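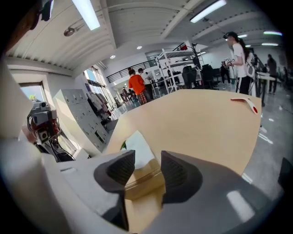

Hok-lam Lau disagrees with my note on the Sondedville body and has written beside it that delayed crazing on that clay is moisture expansion, the glaze fit was fine when the tiles came out, and changing the glaze first will only hide the cause. He wants the bisque temperature raised before anyone touches the recipe. Noted. I think he is half right. Results so far are below so we can argue from the same numbers.

21st January

Glaze fit, Sondedville red earthenware with Iltari clear

State of play. Tiles from the December glaze firing were clean at unpacking and clean at one week. At 44 days they are crazed. Pattern is coarse, open cells, a bit tighter towards the thin edge where the pour ran off. No crazing on the control tiles in the white body with the same glaze from the same bucket, same shelf, same firing. So the bucket is not contaminated and the cooling curve is not the main suspect.

Absorption, bisque only. Set of 13 tiles, unglazed, bisqued to 1,000 with a ten minute hold. Dried overnight at 110, weighed as a set, boiled five hours, left in the water to cool, blotted with a damp cloth, weighed again.

Dry: 2,131 g
Saturated: 2,432 g
Water taken up: 301 g
Absorption: 14.1 per cent

High for a glazed tile that will be wiped down daily. The supplier sheet gives a lower figure but at a hotter firing, so the two can't be compared directly. Weighed the dry set twice, same reading. The blotting is the weak step. Bernadette Bellamy blots harder than I do and gets less water for it, so one person should do all the weighings from here on. I'll do them.

Steam test. Four glazed tiles, uncrazed offcuts from the same batch that had been kept in the dry cupboard. Pressure pot, one hour at pressure, cooled in the pot, inked with diluted black and wiped. Three crazed, one didn't. The survivor has the thinnest glaze of the four. Repeated on it for a second hour and it went too, fine lines along one long side.

Two offcuts were put through oven to cold water at 150 as a comparison. Both held. This is the part that supports Hok-lam: thermal shock alone doesn't break the fit, steam does. If the glaze were badly mismatched from the start I'd expect the cold water to find it.

Where I don't follow him is the margin. A glaze under decent compression should tolerate some growth in the body. Ours has so little in reserve that any growth uses it up. Both things need moving.

Ring test, for what it's worth. Poured a thick layer of Iltari clear inside a thin split ring, fired, sawed through the gap and measured across the scribe marks before and after. Gap opened slightly. For a glaze on the inside I take that as tension, but the ring was uneven and I would not quote it. Need to throw better rings, or get Cempaka Simanjuntak to.

Recipe changes under trial. Base is Iltari clear as mixed. All additions by dry weight on top of 100.

A – no addition, control
B – silica 4
C – silica 8
D – silica 8, kaolin 2
E – low-expansion frit 10

C settled hard in the bucket within the hour. A pinch of bentonite, wetted first in hot water, brought it back. B and D behaved. E is thin and wants a slower dip, or let it stand and take off some water. Specific gravity brought to 1.45 for all five before dipping. Sieved everything at 80 mesh. The 100 mesh has a split along the rim solder – do not use it until it's mended.

Body changes under trial. Bisque at 1,000, 1,040 and 1,080, glaze firing at 1,040 throughout. The hottest bisque may not pick up enough glaze. If so, warm the tiles before dipping, or double dip and write down that you did. Ikhsan Nasution suggested five per cent talc in the body as well. It is a good idea but it means wedging up a fresh batch and waiting for it to dry, so it goes to the next round.

Kiln. Everything goes in the Ismail, middle two shelves only. The bottom shelf is running cold – witness cones there were barely moving when the middle set was down flat. Amirul Majimbun checked the lower element and says it is sagging out of the groove but intact. He has pinned it back. I would still like a set of cones on every shelf for this firing and the next, and the bent cones kept, not binned. Label them with the shelf in oxide before they go in. Pencil burns off.

Skinenon wax resist on the tile backs left a brown halo on two tiles in the last load. Thin coat only, let it go hard, keep it off the edge. If the halo comes back with a thin coat we go back to wiping with a sponge.

Things I got wrong last time: did not record glaze thickness, and mixed offcuts from two dips in one tray, so some of the thickness remarks above are by eye. From now on, needle gauge at the centre of each tile straight after dipping, figure scratched on the back before it goes on the shelf.

To do
Dip A to E on all three bisques, three tiles each
Absorption on the 1,040 and 1,080 bisque, same method, same hands
Steam test at one, two and three hours, ink after each
Hold back one tile of each in the dry cupboard and one on the open shelf by the sink
Ask the supplier whether the Sondedville clay was dug from the same face as the last delivery
Mend or replace the 100 mesh

Hok-lam to sign off the firing schedule before I load.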